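# Working rules for recording with hand-held grippers

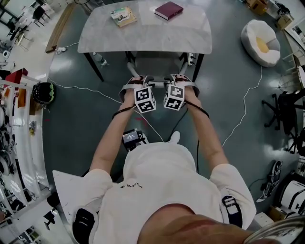

Onwood Lab, Demonstration Recording Team

These rules apply to anyone who records manipulation demonstrations with the paired hand-held grippers. Read them once all the way through before your first session, then keep the page open while you set up. They replace the older checklist on the Tindel drive.

## 1. Before you put anything on

Look at the floor first. You will be walking with both hands occupied and your attention on the tabletop, so cables and loose items matter more than they would on an ordinary day.

- Run power and data cables along a wall or under a cable cover where you can.
- If a cable has to cross open floor, learn where it is and plan your steps around it.
- Move bottles, shoes, planks and rolling chairs out of the walking path. Push fixed-height chairs fully under the table unless the task uses them.
- Keep power strips away from drinks.

Then check the table. Only the objects on the task card should be on it. If the task is moving a book, and a second book is part of the card, leave both. Anything that is not listed goes on the shelf.

## 2. Putting on the rig

1. Put on the shoulder straps and adjust them so the pack does not swing when you lean forward.
2. Seat the head unit. It should stay still when you look down at your hands and back up.
3. Slide each hand into its gripper and tighten the straps over the back of the hand. You should be able to open your fingers fully, and the gripper should not rotate in your palm.
4. Fasten the wrist cords on both sides. Do this every time, even for a 30-second test.
5. Trace any cable from the gripper back toward your body and leave enough slack to reach both ends of the table.

Left and right grippers are calibrated separately and are not interchangeable. If you have swapped them by mistake, stop and start again from step 3.

## 3. Marker checks

The cubes on top of the grippers carry the fiducial patterns that the tracking software uses to find your hands. A dirty or hidden marker gives a bad track, and a bad track usually means the whole take is thrown out.

- Hold both arms straight out in front of you, with the cubes side by side at chest height. Hold still until both hands show as tracked.
- Do not touch the printed faces. Wipe them with a dry cloth only.
- Replace a cube if a corner is lifting or a black square is scratched through. Do not patch it with tape or a pen.
- Roll long sleeves up past the elbow. Short sleeves are better.
- If strong reflections from the floor or a glossy table are causing dropouts, close the blinds on that side or change where you stand.

We recalibrate both grippers after every 2,000 takes, and also after any drop, however small it looked. Write the reason in the Sastry log.

## 4. During a take

Start and end each take in the same pose: arms forward, grippers open, both cubes in view of the head camera. Hold it briefly before you move.

Work at a normal pace. Slow, careful motion looks tidy on playback but teaches the robot to hesitate. If you fumble an object and can recover naturally, carry on and tag the take "recovered." If you have to put a gripper down, end it.

Keep the cubes from crossing behind one another. Short overlaps are fine — the software can bridge up to 11 frames — but anything longer leaves a gap that has to be reviewed by hand.

No one else enters the walking area while a take is running. If someone does, stop. Delete the take if they can be recognized and have not signed a consent form.

## 5. Breaks and limits

The grippers are heavier than they seem after the first few minutes. Take a break after 7 takes in a row and set both units down on their stands. Stop for the day if you have wrist or shoulder pain that does not go away after a break.

## 6. Closing a session

- Stop recording before you loosen any strap.
- Take off the right gripper, then the left, then the head unit, then the pack.
- Put the batteries on the Voltness charger. Do not leave them charging overnight.
- Upload the session and check that the number of takes matches your task card.
- Put the table back to its starting layout and return the objects to the shelf.

Faults go on form 447. Fill it in before you leave, and put a red tag on the unit so the next person does not pick it up. A gripper with a red tag stays out of use until the tag has been signed off.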